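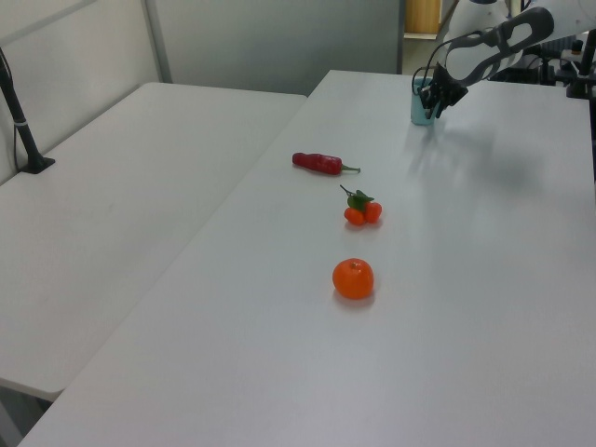 Table A with the produce set: pepper, kumquats, tangerine, and the cup under the gripper.

Tuesday, teleop bench

Goal for the day was to get clean demonstrations for the "put the produce in the cup" family before we touch the policy again. We have 400 episodes on disk from January, all from the old hand controller, and I don't trust the second half of them. The plan was 100 new ones on the Skusel leader arm, same objects, then a short comparison against hand guiding.

Setup

Started at 8:40. Homed the arm, checked the gripper zero, ran the Kerura recorder for two minutes with nobody driving to look at timing. Joint stream is steady. The gripper stream still drops a sample now and then when the recorder flushes to disk. Moved the flush to the end of the episode and the drops stopped. Left it that way. If an episode runs long the buffer gets big, but ours are short.

Leader arm felt stiff at the wrist. Loosened the friction screw on joint six by a quarter turn, and that was too much; the wrist sagged whenever I let go. Went back an eighth. Wrote the setting on tape and stuck it on the leader base. Please don't peel it off.

Objects are the artificial ones. The cup starts near the far edge. Pepper, kumquats and single orange go anywhere in the reachable zone, and I reshuffle after every five episodes. I was doing it after every episode in January and spent more time shuffling than driving.

Morning block, leader arm

First ten thrown out as warm-up. I do this every time now and would like it to be the rule for everyone. The early ones always have a long hover over the object while the driver gets a feel for depth, and the policy learns the hover.

The orange is easy. Come straight down, close, lift, go. It's round, so if the fingers are off center it squirts out to one side, but you can see that coming and stop.

The kumquats are harder than they ought to be. The leaves get between the fingers and the fruit and the gripper reports contact early. The driver sees "closed" and lifts, and the cluster stays put or comes up by one leaf. What worked best was rotating the wrist so the fingers close across a single fruit, away from the leaves, then squeezing for a full beat before lifting. I recorded the single-fruit grasps under their own tag (kum_single) so we can train with and without.

Pepper: approach has to be square to the long axis. Grasping near the stem end makes it swing, and then it hits the rim of the cup on the way in. I switched to grasping a bit past the middle, toward the tip. The place motion is then a tilt and a drop, stem last. It takes a wrist roll that is awkward on the leader because my elbow runs out of room. Lowered the stool. Better.

Count at lunch was 47 kept.

Things I noticed while driving

I pause before closing the gripper. Every time. Watching the replays at double speed it's very plain: arrive, stop, close. Aivar doesn't do it in his January episodes; he closes on the way down. We should not mix the two without labeling the driver. I added a driver field to the episode header and filled mine in. The January ones still need it.

I also return to a different rest pose each time. Fixed this by having the recorder stop at release plus one second, so the return isn't in the data.

Speed cap on the follower was set to the safe value left over from the Juška tests. With the cap on, the follower lags the leader and I end up driving ahead of it and waiting. Raised the cap one step. Lag is now small enough that I stop thinking about it. Don't raise it further without redoing the stop test.

Hand guiding, after lunch

Put the arm in free-drive and moved it by the wrist. It's a nicer way to feel the contact, and the approach paths are shorter and smoother than anything I get from the leader. Two problems. My hand and forearm are in the camera view for the whole episode, so the images are no good for training as they are. And operating the gripper with the button while holding the wrist makes a small jerk right at the grasp, the worst possible spot.

Tried the replay trick: guide by hand, save only the joint path, clear my hands, put the object back on its mark and play the path with cameras recording. This works for the orange. For the kumquats it fails a good part of the time, since the cluster never goes back down quite the same way with the leaves as they are. Pepper is somewhere in between. I'd use replay for the cup tasks only, where the cup has a handle and can be put back on tape marks.

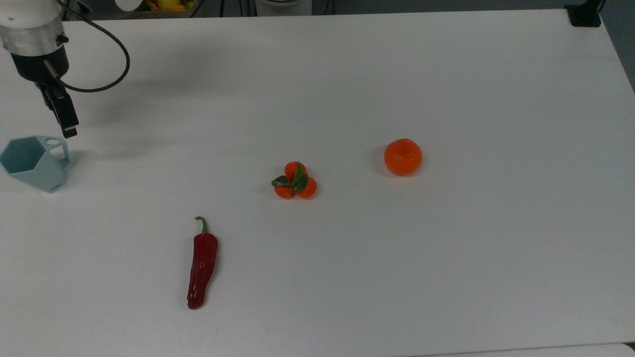
Aivar Lill read the notes over my shoulder and thinks I'm wrong about replay. His view is that the failed replays are worth keeping if we mark them as failures, and that a policy which has only ever seen good grasps won't know what to do after a bad one. He would also like recoveries on purpose: miss, back off, try again, all in one episode. I said fine, but under a separate tag and not in the count of 100.

So, added a tag "recover". Drove a few to see how they feel. It is hard to miss on purpose without making it look like acting. The best ones came from looking away during the approach, which is silly but gave believable misses. Length cap in the recorder had to go up to 800 steps so these didn't get clipped.

Afternoon block got me to the full 100 kept, not counting recoveries. Copied everything to the Zirkaven share, folder teleop_leader_b. Checked that the first and last episodes open from there.

Open items

Driver field for the January episodes. Aivar to do his own, I'll do the rest.

Gripper contact threshold: try it higher for the kumquats only. Right now it's one value for every object.

Leader wrist: order a proper friction washer. The screw will work loose again.

Write the warm-up rule on the whiteboard.

Train on the new set alone first, then new plus the first half of January. Same seed for both. Start the first run tonight before leaving.

5:50, run started, loss is going down, arm parked and power off at the wall.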